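Einführung in die Gesteinskunde für Bau und Ausbau
Skript zur 3. Sitzung: Marmor und was so genannt wird
Stand: 2007-11-01

Vorbemerkung: Das Skript ersetzt nicht die Übungen an den Handstücken. Die Kästen mit den Proben stehen bis Ende Januar im Übungsraum, Ausgabe bei Mỹ Mai.

1. Begriff

Im Natursteinhandel heißt fast jeder polierfähige Kalkstein Marmor. In der Petrographie ist der Name enger gefasst: Marmor ist ein metamorphes Gestein, das überwiegend aus Calcit oder Dolomit besteht. Ausgangsgestein ist ein Kalkstein oder Dolomitstein, der unter erhöhtem Druck und erhöhter Temperatur umkristallisiert ist. Fossilien sind dabei in der Regel verloren gegangen. Findet man in einer polierten Platte noch deutliche Schalenreste, liegt meist ein dichter Kalkstein vor.

In der Klausur wird die petrographische Definition verlangt. Wer die Handelsbezeichnung verwendet, muss das kenntlich machen.

2. Gefüge und Farbe

Reiner Calcitmarmor ist weiß. Färbungen gehen auf Beimengungen zurück:
Grau bis schwarz: Graphit, organische Reste
Gelb, braun: Eisenhydroxide (Limonit)
Rot: Hämatit
Grün: Chlorit, Serpentin

Die Aderung folgt entweder der ursprünglichen Schichtung oder späteren Klüften, die mit Calcit oder anderen Mineralen verheilt sind. Beide Fälle können in derselben Platte vorkommen. Schneidet eine Ader die andere, ist die durchtrennte die ältere.

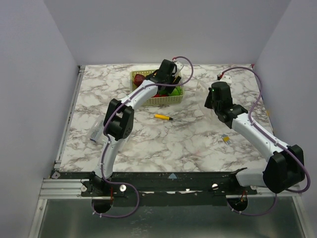
Für die Beurteilung einer Oberfläche reicht das Muster nicht aus. Marmordekore werden seit langem auf andere Träger gedruckt, gemalt oder in Kunststein eingearbeitet. Brauchbare Merkmale sind die Bruchkante, die Korngröße unter der Lupe und die Frage, ob sich die Ader an der Plattenkante in die Tiefe fortsetzt. Wiederholt sich ein Muster genau, ist es kein Naturstein.

3. Einfache Prüfungen

Salzsäure (verdünnt): Calcit braust sofort, Dolomit erst als Pulver oder bei Erwärmung. Nur an der Rückseite oder am Bruchstück prüfen.
Ritzprobe: Calcit hat die Mohshärte 3 und lässt sich mit dem Messer ritzen, Quarzit nicht.
Wärmegefühl: unsicher, wird hier nicht gewertet.

4. Fallbeispiel Clenville

Im Treppenhaus in Clenville wurden 406 Platten aufgenommen. Geliefert waren sie als »Parov hell« aus dem Bruch Gadumska. Nektarios Tsoukalas hat 17 davon beprobt. Acht zeigten im Dünnschliff ein gleichkörniges Calcitgefüge, die übrigen waren dichter Kalkstein mit Schalenresten. Optisch waren die beiden Gruppen nach der Politur kaum zu trennen. An den Stufenvorderkanten war der Kalkstein stärker ausgebrochen, vor allem entlang toniger Lagen.

5. Aufgaben bis zur nächsten Sitzung

a) Handstücke 3, 8 und 17 bestimmen, Säureprobe protokollieren.
b) Altersfolge der Adern an Stück 8 skizzieren.
c) Im Text von Umali (Reader) den Abschnitt zur Verwitterung lesen. Zuckerkörniger Zerfall und Verwölbung dünner Platten kommen in der nächsten Sitzung dran.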